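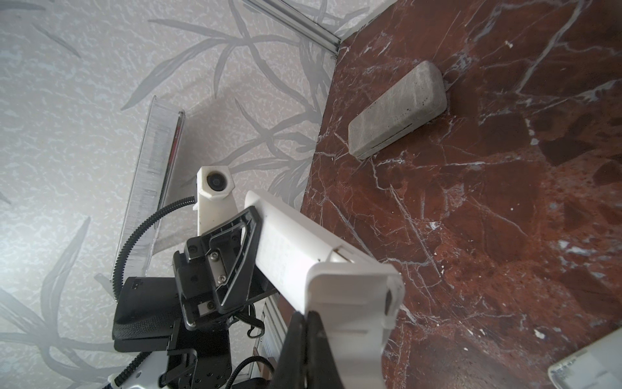

Ticket 941
Subject: Gray film on marble floor after washing
Opened by: Bello Eze
Site: Brurnton, ground floor hall
Product: Brorkia stone soap, 4 liter can
Status: open, waiting for customer

Description of the problem

Good morning. We have a red marble floor in our hall and we wash it with your stone soap. For two weeks there is a gray film on it when it has dried. The film is stronger near the door and it shows footprints very clearly. If I rub with a dry cloth, it goes away in that place, but after the next washing it is back.

What I have tried until now:
Washed with warm water only. The film became weaker, but it did not disappear.
Changed the mop head for a new one. No difference.
Used double the quantity of soap, as my colleague suggested. This was worse and the floor was slippery, so we rinsed it the same evening.

I did not use vinegar or any bathroom cleaner, as I know these can damage marble.

Reply from Amber Hebden, Isah Floor Care

Hello Bello, thank you for the clear list. It sounds like soap residue, and the double dose would add to it. How much do you put in the bucket, and is your tap water hard? Please stop the soap for now. Rinse a small area twice with clean water, change the water between the two rinses, and dry it with a soft cloth. Then tell us how the stone looks.

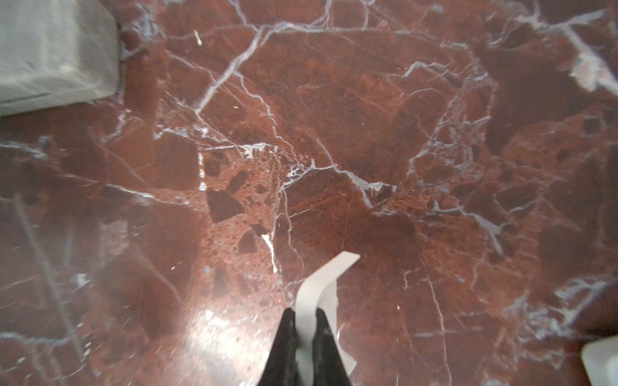

Wanport, December

Dear Amber, I did the two rinses and dried by hand as you wrote. On this part of the marble the shine is good and the white veins are easy to see against the dark red. I do not find the gray film there.

About your questions. We used 20 ml of soap for each liter of water. I measured this with a kitchen cup, so it is possible that it was more. The water here is hard, our kettle gets white very quickly. The hall is over 2000 square feet, and I must admit that we did the whole of it with one bucket.

I have two questions more. Can I do the remaining part with a machine, or must it be dried by hand also? And when we start again with the soap, what is the correct quantity for hard water? The label gives only one number.

I will not use the soap until I have your answer. Please leave the ticket open.

With kind regards,
Bello Eze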